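Cutance Linen Service – Frequently Asked Questions

Who do you deliver to?
Small hotels, guest houses, salons and gyms in the Skendia area. We don't take household laundry.

Is there a minimum order?
Yes, 50 pieces per delivery. Sheets, pillowcases, towels and bath mats all count as one piece each. You can mix them any way you like.

What are your delivery days?
Most routes run twice a week. Your days are set when you open an account and are printed on your first invoice. If a delivery day lands on a public holiday, we come the next working day.

Can I change my order after it's placed?
You can change it until noon on the day before delivery. Call the office or email Pallavi Bisht. Drivers can't take changes at the door.

Do I own the linen or rent it?
Rental is the standard plan. If you already have your own stock, ask for the wash-only plan. Customer-owned items need a sewn-in label with your account number – iron-on labels come off in the dryer and we no longer accept them.

What happens if something is stained or torn?
Normal wear is included in the rental price. Hair dye, bleach and burns are charged at replacement cost. Please put damaged pieces in the red bag so they get checked separately.
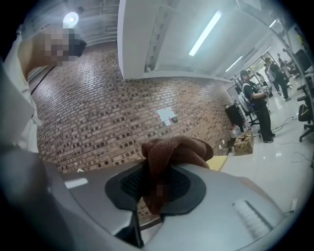
Salons that use color every day should ask for dark towels. They cost the same to rent as white ones and the dye charges don't apply to them. Dark towels can't be swapped for white in the middle of a billing month.

My count doesn't match the delivery slip. What should I do?
Tell us within 24 hours. Keep the slip and write your own count on it. Ravindra Bhatt handles credits, and they show up on the next invoice.

Do you use scented detergent?
No. Fabric softener is left out of towel loads too.

How do I cancel?
Send 30 days' notice in writing. All rental pieces and bags have to be returned by the last pickup. Anything missing is billed at the replacement price on your rate sheet.

Last updated 4 Sep 2023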